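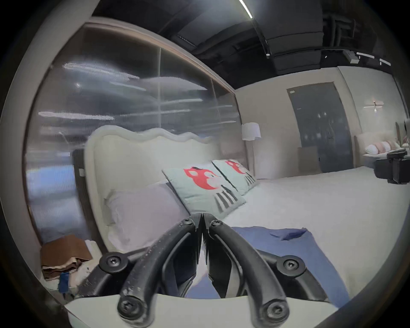 Looking after a gripper is mostly a matter of looking at it, and I was slow to learn that. When I first started minding the hand-held ones at Trornora I thought the job would be all software and cables, and I bought a very nice laptop bag to go with it. What I use most is a hex key. Take the fingers: two curved black claws that come together at a point, with two little socket screws near each tip and a big fat bolt through the middle of each pivot. Every one of those can work itself loose, and each has its own way of letting you know. The scuffs and pale scratches on the black don't bother me at all (I'm rather fond of them), but the thin toothed strips on the inside edges, where the fingers press together, get my full attention.

I do my checks with the tips closed. If they meet cleanly I'm happy and I go and put the kettle on. If one sits a hair forward of the other, I start at the bottom and work up, base joints first, then the pivots, then the tip screws. I used to go the other way round, fiddling with the tips until they lined up beautifully, and then I'd find a slack pivot and have to do the whole lot again! I did that for most of a winter.

The other thing I'd tell anyone taking over a tool like this is to go easy on the tightening. A pivot bolt done up too hard makes the finger stiff, and a stiff finger feels perfectly fine in your hand for the first 40 squeezes. Come back after 200 and your forearm will have an opinion. I snug it up, open and close the thing a few times, back off a whisker, and try again. It's a bit like tuning a guitar, only with less applause.

Then there's dust. Bedding is the worst for it, and we do a lot of bedding: duvets, cushions, bits of denim, whatever can be folded or picked up by a corner. Lint packs down into the teeth of the strips and after a while you're gripping with felt. I go along each strip with an old toothbrush, dry, always from the pivot end toward the tip so the fluff falls off the end and doesn't get shoved into the joint. The Zemutow manual, all 52 pages of it, gives cleaning a single line, and the line says "as required". Thanks for that.

Strips do wear out eventually. I swap both at once, even when only one looks tired, as a new strip against an old one never closes quite square. Our spares come from Moteck in a little paper envelope with no label, so I write the date on it myself before I lose track. Allow 2 hours for the first swap and clear the bench properly, because the tip screws are tiny and they are the same colour as absolutely everything. I keep a magnet in a saucer for them now.

My next job is the pivots, which I'm planning to strip right down in September. I've already ordered the grease.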